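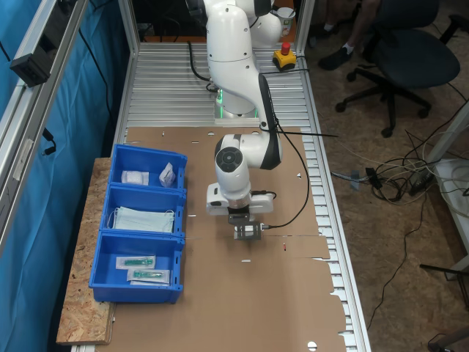 *Blue bins for dressings, masks and syringes*

# About Clevov

Clevov packs small medical supplies for people who use a lot of them and haven't the time to sort them. Our customers are mostly dental surgeries, care homes, sports clubs and a few schools. We make up first aid refills, dressing packs and the monthly boxes that go out under the Catitz name.

We started in a single unit on Kukel Road with one bench and a borrowed set of shelves. We now have two units next door to each other, one for storage and one for packing, and supply 114 regular customers. A normal month is 3000 packs. October is always higher, as the sports clubs and schools reorder after the start of term.

## How the benches are laid out

Each line has its own blue plastic bins, kept down the left side of the bench. Dressings go at the far end, masks in the middle and syringes nearest the front. The order is the same on every bench and on the pick sheet, so anyone who has worked on one can move to another without being shown again.

Flat cardboard goes over the metal slats. Small packets slide into the gaps otherwise. We use old delivery cartons opened out, and change them when they get tatty.
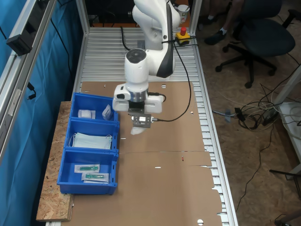 *Bandage at the back, masks in the middle, syringes in front*

## What we keep

Our stock list has 989 lines on it at present. Most are things you would expect:

- gauze pads and rolled bandages
- disposable face masks
- syringes in sealed packs
- tape, wipes and gloves
- eye pads and slings

We don't sell medicines and we don't open or repack anything sterile. Items stay in the maker's own packaging from the day they reach us. If a seal is damaged the item comes out of stock and is written off.

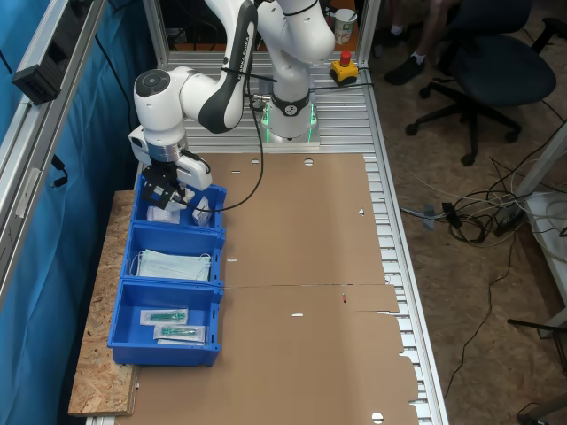 Masks are the item we are asked about most. Customers want to know if they can have them loose or only by the box, and the answer is either. For mixed packs we take them out of the carton and stack them in the bin with the ear loops left over the edges, then count them into bags of ten. Full boxes hold 500 and are sent as they are. The minimum order for loose masks is two bags.

## Deliveries and visits

Orders in by 2 pm leave the same afternoon with Abdelaziz, the carrier we have used from the beginning. Larger orders can be collected from the side door on Kukel Road – please ring first so that the boxes are ready. New customers are welcome to come and look at the packing unit before they open an account.
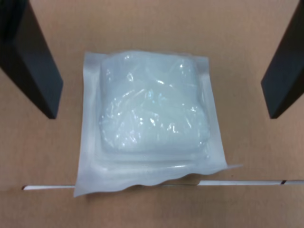

**Honeylyn Tan**

I set up Clevov after nine years in the stores department of a hospital, where I spent a good deal of time looking for things that had been put on the wrong shelf. I still do the stock list myself and I check the first packs of any new line.

Soft pouches get a closer look than boxes. I lay the pouch flat on the card and go along the margins, top and sides, then the bottom flap. Clear film creases easily and a crease can look like a split, so it is worth taking a second over it. Anything I am unsure of goes to one side.

If you have a question about an order, or want something that isn't on the list, write to me at the office and I will reply within two working days.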